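Plindale Technical Institute
Automation Equipment Planning
Handout for Unit 3: Budgeting a Bench-Top Handling Cell

Reading before lab: Unit 2 notes on payload and reach. Bring the blank cost sheet.

1. Scope

This unit covers the purchase of one small arm with a two-finger gripper for handling light parts on a flat table. Conveyors and guarded floor cells are covered later. All prices are in dollars, before tax. Prices used in class come from the practice quotes for the Trakevix arm and the Garndale gripper. Do not mix them with prices found elsewhere.

2. Start with the part

Write the part sheet before opening a catalog. It should give the width across the grip faces, the height, the weight, the surface finish and the spacing between parts as they lie on the table. Spacing is the entry most often left blank. A finger has to go down beside the part, and the gap must take the finger thickness plus the position error of the arm. If the gap is too small, the choices are thinner fingers, a different approach angle or a fixture that spreads the parts. Each one goes on a different line of the budget, so settle the question early.

Thin plates need their own sheet. A plate held on edge offers a narrow target and may bend under a force that a block would take easily. Ask the supplier for the lowest grip force that can be set, as well as the highest.

3. Cost lines

Use the following headings, in this order, on the cost sheet:

Arm and controller
Gripper body
Fingers, first set
Fingers, spare sets
Mounting plate and cable kit
Table and work surface
Lighting
Software license, first year
Installation and training
Spares and wear parts
Contingency

The gripper body and the fingers are separate lines even when the quote combines them. Ask for the split. In the practice quote the Garndale body is listed without fingers, and the first set adds $483. Students who miss this end up with a total that looks good and a gripper that can't pick up anything.

4. Printed fingers and fixtures

Many shops print their own fingers and test parts. Material cost is low. The labor is not, and it belongs in the budget: drawing, printing, cleaning up edges and stray strands, test fitting, and reprinting after the first trial. Allow for 3 design rounds. Printed parts also vary in size from one print to the next, so measure them before blaming the arm for a bad fit.

Textured faces grip differently from smooth ones. If the real part will be molded or machined, trials on printed parts give only an estimate of the force needed. Put a second trial on the real part into the schedule, and into the cost.

5. Work surface and lighting

A plain white top is cheap and gives good contrast for colored parts. It also shows scuffs, and under strong light the camera may lose detail in the brightest areas. Scuffs and specks can be picked up as false edges by simple vision software. Budget for a replaceable top sheet and a dimmable lamp. Together they cost less than a day of vision tuning.

6. Delivery and payment

The Pai planning sheet assumes a lead time of around 90 days for the arm. Fingers and plates can be made during the wait - but only if the mounting drawing has been released. Make the drawing a condition of the first payment. Hold the last payment until the acceptance test has been signed.

7. Work to hand in

Complete the cost sheet for the practice cell. Attach one part sheet for a block and one for a thin plate. State which lines are quoted and which are estimated. Late sheets are not accepted after the April review.

Gripper finger, thin blue plate and textured blue block on the white work surface.

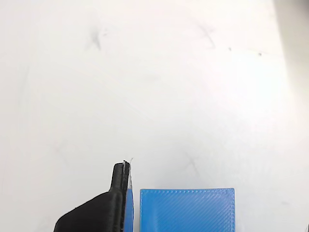 Unit 3, page 2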